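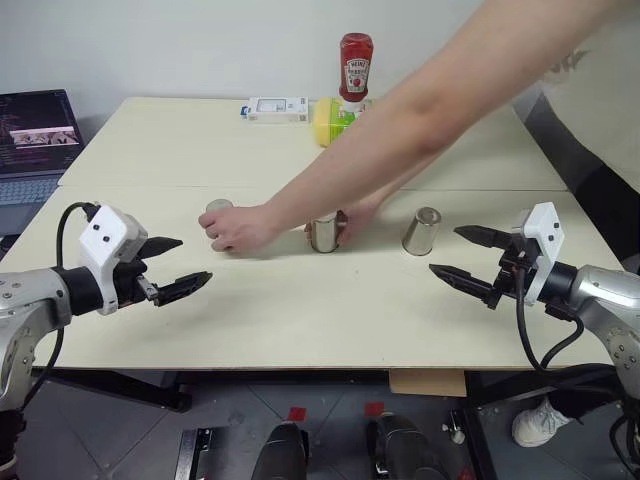
What makes a supporting character feel like part of the world and not just a name on a wiki page? Usually a tie to something that was there before the hero showed up: a family, a debt, an office, a piece of land.

Unit 4 handout, Writing Comics & Serials. July 2023

Case for this week: Queen Besex, from the webcomic Verkero (story Dezső Kiss, art Andor Antal). Read up to the fall of Drudbridge before class.

Notes -
- Ruled 400 years. Reader gets this from one line in a side chapter, easy to miss
- Mother of Kuo. He never calls her mother untill the siege
- Cloak changes color after the treaty. Antal doesn't explain it, the cast doesnt mention it
- Her army: 1,000 on paper, 40 who show up. That gap IS her character

Power set: seals doors, breaks oaths. Second one used once only. Why once? Come with an answer.

Compare w/ Kuo's entry from unit 3. Who wants what, who gets it first.

Homework: character entry, own cast, 1,000 words max. Appearance, history, powers, ties. Present tense. Due first class in August.

Related handouts
Unit 3: Heirs and Rivals
Unit 5: Villains Who Leave
Reading list, fantasy serials

This site uses cookies. Accept | Settings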